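Wostia Community Help - Home and Office Storage

Storing coiled power cables in open baskets: labels, ties and sorting

Posted by Chmielewska, 23rd December

Our office is preparing its spare cables for storage. They are black, coiled by hand, and are to be divided between two blue plastic baskets. A number carry a small label or tag; many do not. I should be grateful for advice on whether the baskets ought to be sorted by length or by connector, and whether a coil should be tied before it is put away.

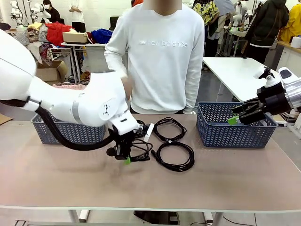
Burkus
Sorting by connector is to be preferred. A person looking for a cable generally knows what it must plug into, and length can be judged once the coil is in the hand. We re-sorted our own store in June on this basis, 207 cables in all, and have had no cause to change it.

Each coil should be secured with a reusable tie at one point only. Please observe the following:
Leave the plug outside the coil, so that it can be identified without unwinding.
Do not wind the cable tightly around its own plug - this strains the joint.
Write the length on the label in millimetres. We hold cables marked 1470 and 1483, and these are kept together as one size.

Any cable with a damaged sheath should be withdrawn before sorting begins and should not be returned to the basket.

Zenlow
Just use freezer bags. One cable per bag, write on the bag.

Chmielewska
Thank you both. We shall sort by connector and keep one basket for each of our two main types. Bags were considered, but the baskets would fill too quickly. May I ask whether the label is better placed at the plug or in the middle of the cable?

Burkus
At the plug end, a hand's width from the connector. A label in the middle disappears into the coil.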